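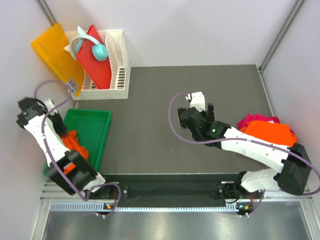
20th September

I have lived in Kutley for three years now and last week I finally finished my first proper English notebook. I mean a paper one, where I write the words I did not know. The last word in it is "dither". I heard it in the post office, from a woman who was speaking to her dog.

When I moved, my English was the English of manuals and emails. I could write a polite complaint to a supplier, but I could not buy a screw. In the ironmonger's I pointed and said "this, but longer", and Graham Catterall, who has the shop, waited very patiently and then told me the word, which was "coach bolt". I wrote it down on the back of the receipt. The same evening I bought the notebook.

My rules were simple. I write only words I have heard from a living person or read on something in the street, so no films and no dictionary. Next to the word I put where I was. I do not translate it, I write a small sentence instead. If I meet the word again, I put a dot beside it. "Drizzle" has so many dots that they go into the margin.

There are 837 words in it. A teacher at my old school used to say that with 2,000 words you can live in any language, but he did not say which 2,000. I have "skirting board", "lay-by", "gubbins" and four different words for a bread roll, and I still had to ask in May what a "standing order" was. I had thought it was something from the army.

The most difficult thing is not on the pages at all, it is how people say no. At home, if you ask a neighbour to help you carry a wardrobe and he does not want to, he says he does not want to. In Kutley he says "I could do", and then he looks at the sky. For my first year I took every "I could do" as a promise. I waited one whole morning beside that wardrobe — it was from Skisberg, in flat boxes, and heavy like a piano.

The pages from my first winter are the ones I like best to read again. The handwriting is slow and there are mistakes in it. I wrote "chilblanes" and "a pair of long johnes", and under "nippy" I put the sentence "The morning is nippy and so is my landlord", which I believe was correct in spirit.

My sister asks if I now think in English. Sometimes, when I am cooking or looking for keys. I still count in my own language, and I am angry in it too, because I am faster.

For the second notebook I have changed one rule. I will allow words from the radio, but only if I hear them while doing something else. It is already open on the kitchen table, and the first entry is "mizzle". Graham says it is different from drizzle, and he has promised to show me when the weather is right.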